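Halima Ekwueme has heard the pitch for a tidier life so many times that she can recite it with the pauses in the right places. You pick a surface. You clear it. You feel better by dinner. She gave that advice herself for 14 years, to paying clients, and she is no longer sure she believes it.

"People did feel better by dinner," she says. "I'd call on a Monday three weeks later and ask them about the table, and there'd be a silence."

We are talking at her place a little after four in the afternoon. She makes coffee strong enough to stand a spoon in and doesn't ask whether I want milk. I have come with a list of questions about her new venture, Ladard, which sells a course on what she calls household surfaces. I have also come with doubts, and I tell her so. The course costs $147. For that you get 8 lessons, a workbook and a phone call. I want to know what is in it that my mother couldn't have told me for free.

"Maybe nothing," Ekwueme says. "Did you do what your mother told you?"

It's a good line, and I suspect she has used it before. When I say so she laughs and admits that it's in lesson two.

Her argument, as far as I can pin it down, is that we sort things by what they are when we ought to sort them by what has to happen to them next. A bottle with its cap on can go back to a shelf. A bottle with its cap off needs a decision first, and a decision is where most people walk away. She thinks tables fill up with postponed decisions. Vases and flowers don't bother her. A paper bag from a store doesn't bother her much either, although she would like to know whether there's still something in it.

"Caps are the whole story," she says. "Show me the caps and I'll tell you how the week is going."

I tell her that sounds like palm reading. She shrugs and says palm readers have repeat customers.

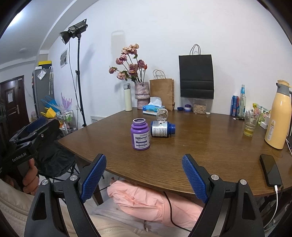
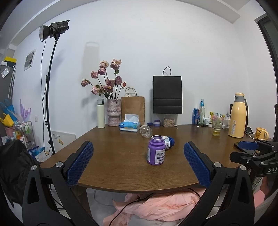 One table, two views.

Her method for a table like this goes in a fixed order. Caps and lids come first, each one matched to whatever it belongs to, before a single item leaves the wood. Then anything lying on its side gets stood up or thrown out. Glasses go to the sink. Only after that do you touch the things along the wall, and she would leave the roses alone entirely.

"Everybody wants to start with the bags because they're big," she says. "You move a big bag and you think you've done something. You've moved a bag."

I ask what she has against moving a bag. If the table looks clearer, isn't that what the customer is paying for? She says it's what the customer thinks she's paying for. I point out that this is exactly how people talk when they are selling something that doesn't work, and for the first time she looks a little annoyed.

"Fine," she says. "Put a little tissue pack on a table. It lives there, you use it, good. Put two plastic bottles next to it, one standing up and one fallen over. Will you use either of them tonight? If you don't know, then the tissue pack isn't your problem and neither is the bag. Start with the bottles."

That, at least, I could follow. I have a table of my own at home with a can on it that I have been walking past for days, and I couldn't say why I hadn't picked it up.

Where she loses me is the equipment. Ladard has begun recommending storage trays made by a company named Grovetti, and the workbook mentions them on more pages than I would like. A set costs $40. Ekwueme insists that the trays are optional and that she turned down an earlier arrangement with another supplier, Gorkano, because they wanted a tray in every lesson.

"So Grovetti only wanted one in most of them?" I ask.

"They wanted one where a person might need one."

Does a person need one? She gets up and rinses her cup before answering. No, she says finally, a person could use the lid of a shoebox. She'd put that in the workbook if the workbook were hers alone. I ask whose it is, and she says that's a longer conversation, and we don't have it.

She is more forthcoming about her failures. There was a couple in the Grasso building downtown who hired her to fix their dining table and then hired her again for the same table. On the second visit she found her own labels still stuck to the undersides of things, and every object somewhere other than where the label said. She took the labels off and refunded half her fee. She has not used a label since April.

"They'd understood me perfectly," she says. "They just had dinner to make."

I ask whether that doesn't sink the whole business. If people understand the advice and ignore it, what does a phone call add? Ekwueme thinks it adds a little embarrassment, which she considers useful in small amounts. She has no numbers to back this up and doesn't pretend to. I would like to see some before I told a friend to spend the money.

On my way out I notice that her own kitchen table has a jar on it with no lid. She sees me looking.

"Lesson five," she says, and goes off to find it.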